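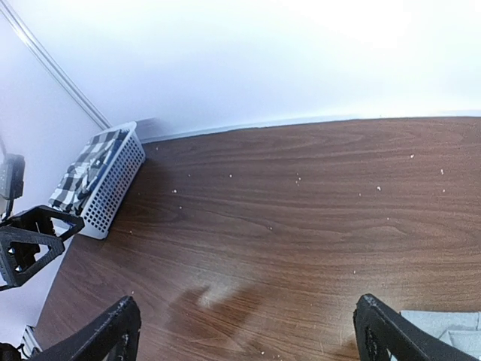 To: Hustix users list
Subject: Re: small-object pickup from the floor, wrist view only
Date: 13/07/2025

> We tried the Plunov policy on small scraps on a hard floor and it
> kept closing on nothing. Did you change the camera or the training
> data? And does wood grain bother it? Ours seems to go for the dark
> streaks.

We kept the camera. The change was in the data and in how we label the target.

The first Lacerda set had 645 demonstrations, nearly all with one piece on a plain surface. A policy trained on that did fine with one crumb and badly with many. With white bits spread over a brown wood-grain floor, it would start toward one, drift toward a second, and close between them. We added demonstrations on cluttered floors and marked the chosen crumb in the first wrist frame of each one. The mark is carried forward by a tracker until the fingers cover it.

On the grain question, yes, it did bother ours. Light streaks drew more false grasps than dark ones. Varying the brightness in training helped some. The gripper's own shadow on the floor was a bigger problem, and we have no good fix for that yet.

Results over 30 trials with the new labels: 6 failures. The old labels gave more than twice that on the same floor. Most of what is left happens near the baseboard, where one finger touches the wall before the pair is low enough. Crumbs close to the basket in the corner are also hard, and we now have the arm approach those from the open side.

I would not read too much into the numbers. It is one floor, one gripper, and one kind of debris. The training config is in the Ciltgate repository under floor_pick. Set the history length to 6 or the tracker loses the mark on the way down.

Related messages
Hustix: finger wear and grasp height
Plunov policy on carpet, first results
Lacerda set: label format question
Re: shadows in wrist views
Ciltgate repository moved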